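Utument patch 12: inventory, saves and known issues

Patch 12 for Utument went to the stable branch on 2022-09-18. It applies to the Windows and Linux builds. The console builds are still in certification and will follow under the same patch number, with identical contents apart from the controller glyph fix, which does not apply there.

The main change is to household inventory. Until now each household in Girkness kept a single flat list of items, and the list was re-sorted in full every time a resident picked something up or put it down. In old saves this caused a visible stall when a resident opened a wardrobe. The list is now divided by room, and only the affected room is re-sorted. On our reference save, which holds 1223 items in one house, the stall no longer occurs on the minimum specification machine.

Existing saves are converted the first time they are loaded. Conversion is one-way. The game writes a backup of the original file to the save folder with the suffix _pre12, and that backup can be opened in patch 11 but not in patch 12 once renamed. Players who use cloud sync should let the sync finish before launching, as a partial file will be rejected at the conversion stage and the game will return to the title screen without a message. A proper error message is planned.

Laundry has also been reworked. Clothing now carries a wear value from 0 to 30, stored per garment instead of per outfit. A resident will change voluntarily at 30, or earlier with the Fastidious trait. Garments left on beds or floors no longer block the sleep action; the resident moves them to the nearest free surface first. Denim accumulates wear at half the normal rate. This was already stated in the in-game guide but had never been implemented.

Niall Nisbet has rewritten the cloth textures for the Godemach wardrobe set. Seams and waistbands are now part of the normal map, so they respond to lamp colour in the evening. The older textures remain available under Options, Graphics, Legacy Cloth, and use less video memory. 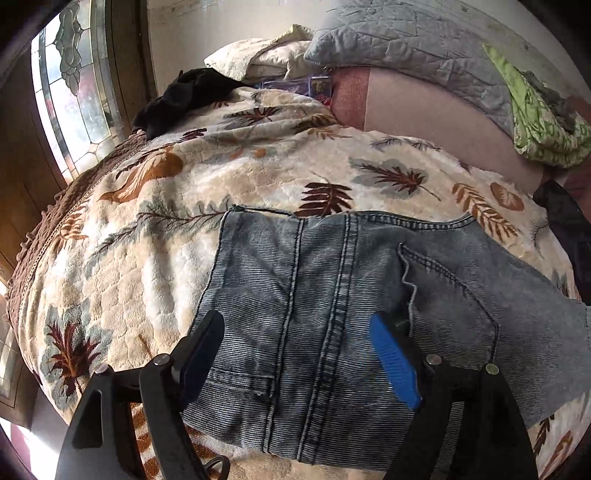
Blue jeans laid out back side up on a cream blanket.

Mod authors should note that the function used to query household items now requires a room identifier. Calls without one return an empty list and write a warning to the log. The Niazi mod loader has been updated to version 2 and supplies a default identifier for older mods, but it does so by checking every room in turn, and the performance gain described above is lost.

Known issues in this patch:

Residents may carry a garment through a closed door if the door is replaced in build mode during the action.
The wear value is not shown for hats.
Ultrawide displays clip the right-hand column of the wardrobe panel. Setting interface scale to 90 per cent is a workaround.
Houses saved in June with the beta branch may list the attic as two rooms. Deleting and rebuilding any attic wall corrects the count.

Bug reports should include the log file and the _pre12 backup, zipped together.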